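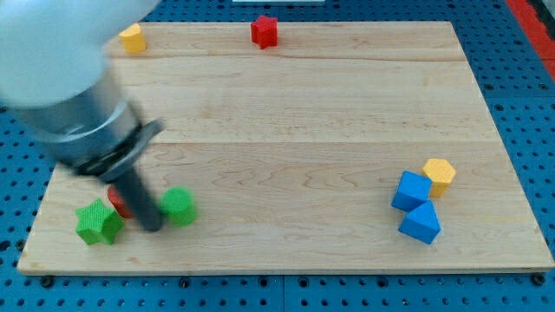 Colored wooden blocks on a light wooden board.

Selton Sessions: progress report to the Zaludport Music Fund
16/10/2023

We have had a great first half, and there is plenty to tell you!

The EP is recorded. All five tracks are down, four of them are mixed, and the last one (the slow duet that closes the record) goes back to the mixer this week with a quieter drum part. Cliverance, our group of young R&B singers and producers, wrote every song themselves, and the jump from the demos you heard in the spring is huge. The vocal stacks on the second track took two full evenings and were worth every minute.

The first single, "Diệp," came out with a lyric video shot in the rehearsal room. It has 2,319 streams so far, and the video has been watched 2,155 times. Those are small numbers next to a label release, but we spent nothing on ads, and two local radio shows picked the song up on their own. One of them has asked for a live session, which we are very happy about.

Workshops

We have run 36 hours of songwriting and production workshops at Selton, and 69 young people have signed up. The beat-making nights fill first. The lyric nights started slowly, so we moved them to an earlier slot and paired them with an open mic, and they are now the loudest part of the week (in a good way). Several newcomers have sung in front of other people for the first time, and three have asked to join the backing vocals for the launch show.

Budget

Spending is on plan apart from two lines. Studio time ran over by one day while we re-recorded the bass. Travel came in under, as the guest producer did two of the sessions remotely. We would like to move the travel money across to cover the extra studio day and will send the short change form separately. Mastering has been quoted but not paid.

Still to do

Mastering is booked for later in October. The cover art is down to two designs, and the group will vote. We still need a firm date from the venue for the launch show; they have offered us two Fridays and we prefer the later one, which gives the band an extra rehearsal. Song credits and splits are agreed for four tracks, with the duet to be signed once the mix is final.

A private link to the four finished mixes will follow by email. Please play them loud!

The Selton Sessions team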